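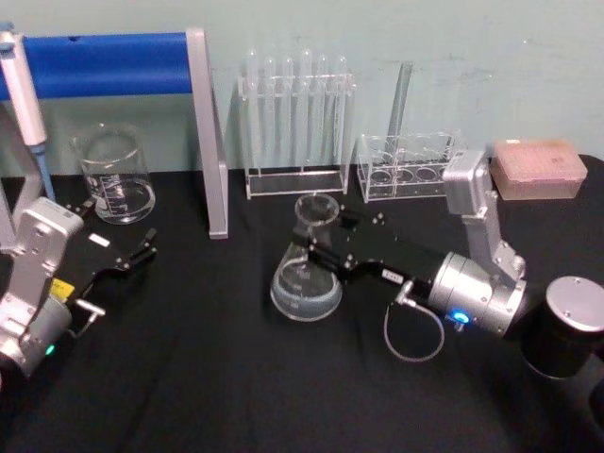

4. Building Your Season Watchlist

Now that your Lostuvix account is up and running and your player is signed in, we come to what most of our readers tell us is their favorite part of the whole set-up — telling Lostuvix which shows you follow, so that new episodes land in one tidy place and you never have to remember which service carries what. Give yourself a quiet 10 minutes for this, and maybe a cup of something, as it's easy to get lost browsing.

4.1 Adding a show

1. From the home screen, press Menu and choose My Shows. If you've never added anything, you'll see a single button marked Add.

2. Press Add and start typing the title. You only need the first few letters. Lostuvix looks through every service you linked in Section 3, so a show may come up more than once. Pick whichever listing belongs to the service you like to watch on.

3. Choose where you are in the story. You can pick "From the beginning," "Partway through," or "All caught up." If you pick the middle one, you'll be asked for the season and the last episode you finished.

4. Press Save. The show goes to the bottom of your list, and you can drag it higher whenever you like.

Note: Remakes often share a title with the original series, and we've all been caught out by this one! Look at the year printed under the title before you save.

Note: A watchlist holds up to 200 shows. Finished series count toward that number until you move them to the Archive (see 4.3).

4.2 Setting up episode alerts

1. Open the show's page and select the small bell.

2. Choose "When it airs" or "When I can watch it." These sound like the same thing, but a cable drama can take until the next morning to reach its streaming home, and the second choice waits for that.

3. If several people in the house watch together, turn on Shared Alert and tick each person's name. Everyone gets the same message at the same time, which has settled a good many arguments in the Honkanen household, or so Impi Honkanen, who wrote the first edition of this guide, always claimed.

Caution: Turn on Spoiler Guard before you turn on alerts. With the guard off, an alert may show the episode's title and a still from it, and a finale title can give away an awful lot. You'll find the switch under Menu, then Privacy, then Spoiler Guard.

4.3 Moving finished shows to the Archive

1. On the My Shows page, hold the Select button on a show until the side panel slides out.

2. Choose Archive. Your ratings and notes go along with it, so there's no need to copy anything down first.

3. To bring a show back — say a revival gets announced — open the Archive, find the title, and choose Restore.

Caution: Delete sits right under Archive in the side panel. Deleting a show removes your notes for good, and our support desk can't recover them.

If a show you love doesn't come up in search at all, send us the title through Menu, then Help, then Suggest, or enter code 212 on the Help screen to go straight to the form. Lalit Rana and the Plistance listings team read every request.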